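Mistotbridge Talmud Academy
Dormitory and Study Hall Safety Walkthrough, August 2025
Checked by: Serpil Ateş
Comments by: Ottavio Cirillo, building office

Rated OK, FIX or UNPROVEN. The third rating is new. I use it where somebody told me a thing was done and I could not find the paper.

1. Study hall, main exits - OK
Both doors open outward and latch. The sign over the east door is lit.
Comment: Lit on the day you came. I have walked past it dark more than once this summer.

2. Study hall, seating and aisles - FIX
Posted limit is 333. The middle aisle is narrowed by book stands that students leave where they last stood. Move them to the wall each night.
Comment: We write this every year. I'd like to know what will be different now. Tape on the floor was tried in December and lasted until the floor was waxed.

3. Bookcases over shoulder height - FIX
Three cases on the north wall are not anchored. The heavy folio sets are on the top shelves.
Comment: The Wekska brackets are in my office. The folios should come down first, and the head of the library says they can't until the term ends. I don't see why a shelf cares what term it is.

4. Fire extinguishers - UNPROVEN
Tags are current on the first floor. No tag at all on the one outside room 30.
Comment: Trotunico says they serviced every unit. Their invoice doesn't list them one by one, so it proves very little.

5. Memorial candles - FIX
Candles are to burn only on the metal tray in the entry hall. Wax found on a window ledge upstairs.
Comment: Agreed. Second tray ordered.

6. Hot water urn and Sabbath hot plate - OK
Cords sound, nothing stored within reach of the plate. The Odoi timer was tested and shut off on schedule.
Comment: Tested once. Please run it over a full Friday night before calling it OK.

7. Dormitory smoke alarms - UNPROVEN
Hall alarms sounded. Rooms on the upper floor were locked, so theirs were not tested.
Comment: Then the upper floor has not been inspected. Come back with the keys.

8. Kitchen supply runs - FIX
Boxes are being piled too high at the store and in the pantry. Heavy items at the bottom, nothing stacked above the rim of the cart.

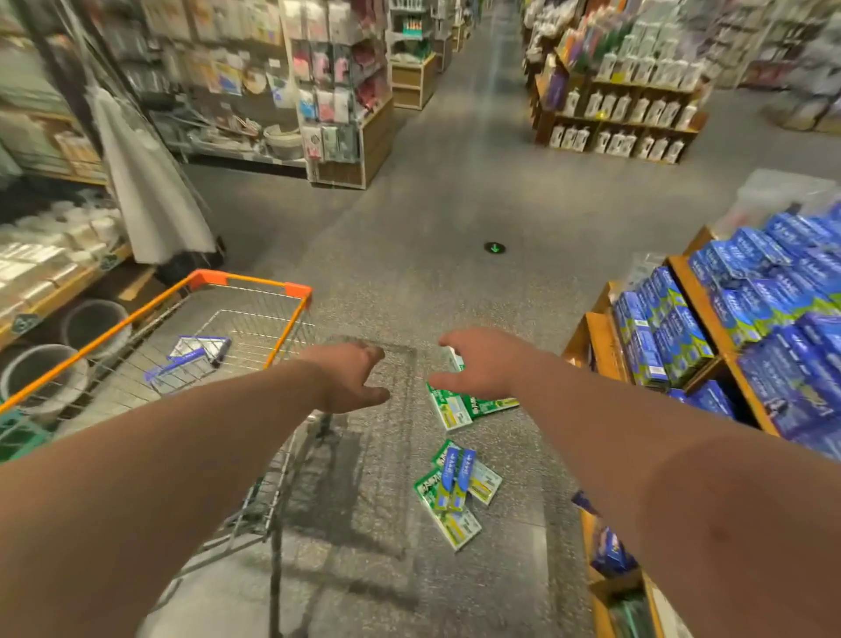 Item 8. Boxes falling at the shopping cart, both hands reaching.

Comment: A written rule won't stop a hungry student with a long list. Send two people.

9. Back stairs - FIX
Handrail loose at the landing. Bulb out.
Comment: Bulb replaced. The rail needs a carpenter, and the quote I have looks padded - roughly 50 dollars a screw, by my reading.

10. Evacuation drill - UNPROVEN
Log shows a drill last winter, with no time recorded and no signature.
Comment: I was in the building all that week and heard no bell. Hold another one and write down the time.

Still open: items 2, 3, 4, 5, 7, 8, 9 and 10. Item 6 stays OK pending the Friday test. Return visit to be set once the upper floor keys are found.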